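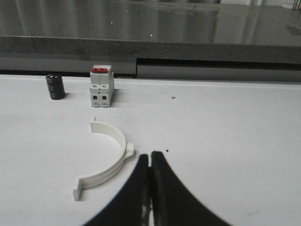

Support > Grippers > Faults > Closes on nothing

Last updated: September

Print this page | E-mail this page

Clearing a false grip on the Muvness two-finger

A false grip is when the fingers close on air and the controller reports a successful pick. The arm then lifts, travels, opens over the bin and congratulates itself. Ours at Lulbridge did this through a whole run before anyone looked in the bin, and the log for that run is a lovely piece of fiction.

The fault shows up most with thin or curved plastic parts, half-round pipe clamps being the worst offenders. A clamp lying flat gives the fingers very little to hold, and a white one on a white table gives the vision very little to find. Blocky things like breakers, and plain cylinders like capacitors, rarely set it off.

Before you start

Drop the arm to manual speed and keep the pendant in your hand. Don't put your fingers between the gripper's fingers to "feel if it's closing". The force limit may be the very thing that's wrong, and you'll have found out the hard way. If you need to get in close, press the emergency stop first and check the status light agrees with you.

Step 1. Zero the fingers

Open the gripper all the way, then close it on nothing. The position readout should come to 0. If it stops at 7 or higher, the fingers have been knocked or there's grit on the slide. Hit the emergency stop, wipe the slide with a dry cloth, check the mounting screws, release the stop and run it again.

Don't type an offset in to make the number behave. We did that in April and spent May taking it out again.

Step 2. Read the grip threshold

Go to Tool, then Grip, then Detect. The controller calls it a grip when motor current passes the threshold. A fresh install sets this to 200. Ours read 141, a figure no one on either shift would own up to. At that value the ordinary drag of the slide was enough to count as holding something.

Put it back to 200 and save it to the tool profile as well as the session. There are two save buttons and they look identical. The one on the left forgets everything at power-off.

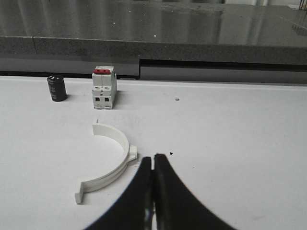 Step 3. Test with the tips shut

With the fingers fully closed and no part between them, ask for a grip check. You want "No object". If you get "Object held", go back to Step 1 and be less generous with yourself about the cloth.

Then put a part between the tips by jogging the arm to it, close, and check again. Try the clamp by its side lug as well as across the band. The lug is the better hold on ours, although the Duan planner will go for the band every time if you let it.

Step 4. Turn on the second opinion

Under Detect, tick "Confirm by width". The controller now wants the current and the finger gap to agree before it reports a pick. It ships switched off, for reasons known to Funico. Set the minimum gap a little under the thinnest part you handle.

Step 5. Run it slowly and watch

Run 1000 cycles before you hand the cell back, the first few at manual speed with somebody standing there. Compare the pick count in the log with what's in the bin. If they differ, believe the bin.

If it's still doing it

Swap the finger cable before you swap the gripper. A tired connector makes the current reading jump when the wrist turns, and it will pass every test above as long as the wrist stays put — so repeat Step 3 with the wrist rotated to each end of its travel. Write the old and new thresholds on the card inside the cabinet door, in pen.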